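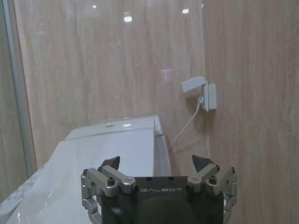
Gebürstetes Metall und ein schwarzes Gehäuse mit dem Schriftzug GALBOT.

Von Hand schreiben, jetzt erst recht!

Seit September schreibe ich wieder Briefe, richtige Briefe mit Tinte, und ich bin so begeistert davon, dass ich es allen erzählen muss. Angefangen hat es mit einem Block von Preller, der seit Jahren in der Schublade lag (136 Blatt, leicht vergilbt, wunderbares Papier). Der erste Brief ging an Jahangir Barua, meinen alten Studienfreund. Zwei Seiten, krumm und schief, mit einem Klecks mitten in der Anrede. Er hat mit vier Seiten geantwortet!

Mir gefällt vor allem das Tempo. Wer mit der Hand schreibt, muss den Satz im Kopf haben, bevor er ihn hinsetzt — und wenn er trotzdem schiefgeht, wird eben durchgestrichen, und der andere darf das ruhig sehen. Eine Nachricht am Telefon habe ich nach einer Stunde vergessen. Jahangirs Brief habe ich dreimal gelesen, einmal davon laut in der Küche.

Deshalb finde ich auch, dass Schulen der Handschrift wieder mehr Zeit geben sollten, und zwar ohne Noten für Schönheit. Lasst die Kinder einander schreiben, über Hunde, Fußball, was auch immer. Die Briefmarken würde ich sofort spendieren.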